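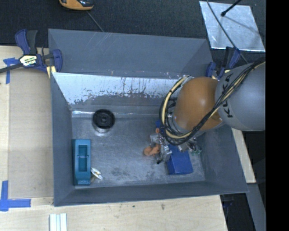
Picking cell: March upkeep

The Urkley picking cell was down for most of Tuesday so we could go over the cables and reset the bin. It was back up by late afternoon and everyone with a booking that week kept their slot.

The main job was the cable bundle. It has to follow the arm down into the bin and back out again, and the loop near the wrist joint had crept longer over the winter. On low picks close to the wall it was dragging on the rim. We took up the slack at the upper tie point, replaced two worn ties and ran the arm slowly to all four corners of the bin before putting it back to normal speed. If you see the loop touching metal at any point, stop the run and tell us. Please don't add your own ties, as the last set pinched a sensor lead.

The bin is clamped at its far corners. Both clamps had worked loose, so they now have a place on the weekly check. Tighten them by hand, then push on the near wall. If the bin moves, the saved positions will be off and the cell needs a new calibration, which takes 28 minutes with the Flolovine routine. Leave the blue tape on the tabletop alone.

The gripper was cleaned and greased at 400 hours. Its tip had a small chip on one side and has been changed for a new one from Quezada. We have one spare left and more on order. Pick rates may look a little different for a few days, so make a note in the log if you are comparing against older runs.

A few reminders for people using the cell. Empty the bin when you finish, and wipe the floor of it with a dry cloth. Shiny metal gives the vision software enough trouble without grease on top. Objects go back in the Astunico crate under the bench. Anything with loose wire should be checked before it goes in, as a strand caught in the fingers cost us about half a day last month.

The next planned stop is for the base bolts and the air filter. The time will be posted on the cell door.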